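Clustard Lid Problem: Questions People Keep Asking

Maintained by Nayeli Bañuelos. Last touched in May. If you came looking for how to charge the grippers, that's on a different page.

What went wrong?

The policy trained on our hand-held gripper recordings learned to pinch the lid of a clear box and keep closing. On the arm, it squeezed until the force limit tripped. It did this in 16 of 100 trial runs. One lid cracked and a piece landed on the floor on the operator's side of the table. No injuries.

I was told at first that this was "a sensor glitch." I don't believe it was, and the rest of this page is mostly why.

Which system are we talking about?

Clustard is the name for the whole thing: the pair of hand-held grippers, the recording software, and the training setup that turns the recordings into something the arm can run. The arm controller is made by Cladevness. The box task is called Gimunik in the logs, for reasons that predate me.

Didn't the vendor say the force limit makes this impossible?

The sales sheet says the limit "prevents damage to handled objects." The manual says the limit stops the motor once a threshold is reached. Those are two different claims. A thin lid can break well under the threshold, and ours did. The limit worked as the manual describes. It just doesn't do what the sales sheet suggests.

So what caused it?

Our best account is that the recordings gave a poor reading of how far apart the fingers were whenever a clear part sat between them. The software estimates the finger gap from the camera view. With a cardboard box it does this well enough. With a see-through panel, the estimate jumps, and it jumps toward "open." A policy trained on that learns to keep closing, because as far as it knows the fingers are still apart.

I say "best account" because we have not proved it. We replayed 157 recordings of the box task and checked the gap estimate by hand. The bad ones bunch up around the moments when the lid is between the fingers. That is a strong hint and I'd bet lunch on it, but a hint is what it is.

Could it be glare instead?

Maybe in part. Araceli Bañuelos (my cousin, yes, we've heard the jokes) thinks the ceiling lights and the window are doing more harm than the clear plastic itself. She reran the task in the evening with the blinds down and got fewer jumps. She also used a different box that evening, so I don't know what her result tells us. She disagrees. We are going to do it again with the same box.

Why wasn't this caught before it reached the arm?

The automatic check only looks for missing frames and lost tracking. A gap estimate that is smooth, complete, and wrong goes straight through. Every one of the bad recordings had a green "pass" next to it. I'd ask anybody who wants to quote our pass rate to keep that in mind.

The dashboard now shows the gap curve beside the pass mark. Please look at the curve.

Can't we fix it with more data?

This was Camacho's suggestion, and it's the one I hear most. (Camacho is the contractor that runs our training jobs. They bill by the job.) More recordings with the same error will teach the same error. They may make it more dependable, even. Until the gap reading is sorted out, I'm not in favor of collecting bigger sets of clear objects, and I've held back the request for them.

Are the hand-held sessions themselves dangerous?

Not very. There's no motor closing on anybody's fingers; you supply the squeeze. The risk is ordinary stuff, like a sharp edge on a cracked lid. If a box has a crack in it, even a short one, throw it out and take a new one. Tape is not a repair.

What does a clear-box setup look like?

The lid is the part to watch. With the panel tilted up, its edges catch the light and the flat of it nearly goes away, even with the two yellow-ended fingers on either side of the case.

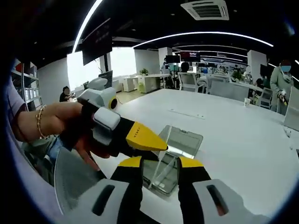

What should I do before I record a clear box?

Until further notice:
- Put a strip of matte tape along the lid edge, on the side you'll be gripping.
- Open and close both grippers fully 2 times at the start, so there's a known reference in the file.
- Don't rest a finger against the panel while you're thinking.
- Mark the session "clear part" in the notes field. Spell it that way or the search won't find it.

Does the tape actually help?

It seems to. The jumps are smaller with it on. But a policy that learned on taped lids may do badly on bare ones, and we have not tested that. Anybody who tells you the tape "solved" Gimunik hasn't asked me.

Is the arm back in use?

For cardboard and solid plastic, yes, at the lower force setting and with the side shield up. For clear parts, no. Cladevness has offered a firmware update that they say handles fragile items. I've asked what it changes and am waiting on an answer with numbers in it.

Who do I tell if it happens again?

Me or Araceli, the same day, before you restart anything. Hit the stop, leave the box where it is, and save the log. Restarting wipes the last stretch of motor data - we lost the first two cases that way.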